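## 5. Stocking the Mini Refrigerator

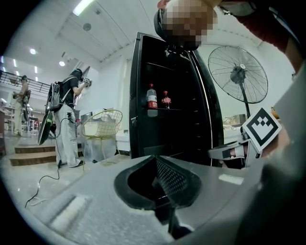
*Fig. 5. Door open, two bottles on the shelf.*

The Nultura leaflet promises "instant chill." Don't plan your afternoon on it. Run the refrigerator empty for 2 hours before you put anything inside, and longer if the room is warm.

1. Open the door all the way. A half-open door catches the larger bottles at the shoulder.
2. Set the shelf in the ribbed slots on the side walls. Press down on both ends. If it rocks, it's in two different slots, whatever it looks like from the front.
3. Stand the larger soda bottle on the left and the smaller one on the right. Keep caps tight.
4. Close the door and pull gently at the corner. It should resist. If it swings open, a bottle is too far forward.
5. Set the dial to 2. The dial goes up to 5, but we have yet to find a good use for 5 other than frozen soda.

**Note:** Bottles can lie flat if you trust the caps. We don't.

**Caution:** Never put soda in to "cool quickly" at the top setting and leave it overnight. Frozen bottles can split.

**Caution:** Don't lean on the top or use it as a step. The leaflet gives a load limit of 49 pounds, and we would treat that number as optimistic.

A standing fan next to the refrigerator is fine, provided its base doesn't press on the power cord. Some owners claim the fan makes the drinks colder. It may help move warm air away from the back. We wouldn't buy one for that.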